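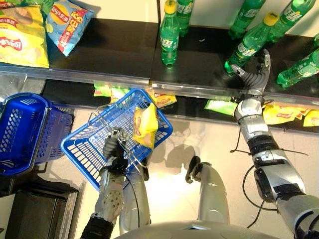
Can I get a deposit back on soda bottles I bought in another state?
Asked by Karine MacDonald, 23 March 2025

I moved to Itley in June and brought most of my pantry with me, including a lot of soda. I drink the green-bottle kind, and I keep the empties in bags in the garage. There are 80 of them now. Our old town had no deposit at all, and the one here does. The machine at the Cloutier store took eight and then spat the rest back out. Is it the bottles or the machine? I rinsed them and left the labels on. The caps are off, if that matters.

2 answers

Gordon Chisholm
It's the bottles. You only get a deposit back where one was paid, and the machine checks the barcode to see if that product was sold in a deposit state. Some drinks have the same barcode everywhere, so a few will go through, and that would explain your eight. You aren't supposed to return out-of-state empties for money though, and in some places there is a fine for doing it in quantity. I would put the rest in curbside recycling.

For the ones you buy here, look for the state's initials on the label near the barcode. Don't crush them – the machine has to be able to read the code. Caps on or off makes no difference at the Cloutier store, but the redemption center on Bornuvgate wants them off. That place also counts by hand if you have a big load, and it closes for lunch.

Lemlem Worku
Could be the machine too. The one by my work quits when the bin inside is full and it doesn't tell you, it just keeps pushing them back out. Ask at the service desk. Also take your slip to the register the same day, mine faded in my purse and they wouldn't pay it.

Comment from Karine MacDonald: Thanks both. No initials on any of mine, so they went out with the recycling.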